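Spent the whole morning sorting out the work room and I have thoughts, so settle in, this may take a few posts.

First, the big table. I'd put off cleaning it since December, and you know how a white top shows every single speck of dirt! Warm water, a drop of dish soap, an old T-shirt. The faint gray grid is still there after all that scrubbing, which made me very happy, as I use those squares to line up pretty much everything.

Then the desk. It came from Whiteley, the secondhand place out past Bendent, for 31 dollars, and I'd pay it again tomorrow. White top, metal legs, and room enough for me to spread out (probably too much room, knowing me).

The round black stool stays too. I looked at fancier chairs from Dollanell for far too long, and one of them was 179 dollars! For a chair! My stool has a padded seat and tucks in close, and that's plenty.

Now the cables - oh, the cables. They've been wandering over that gray concrete floor for months and I step over them without even thinking anymore.
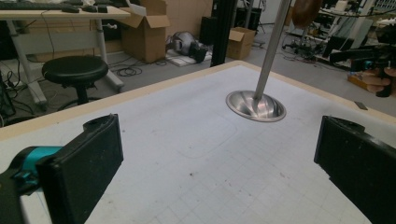
So the plan is clips along the back of the desk legs, and a hook for whatever is left over. Helerlow has a bag of clips for 3 dollars and I've put two bags in my cart, just in case.

If you've got a better trick for cables on concrete, please tell me - nothing sticky seems to hold for me down there. More once the clips come!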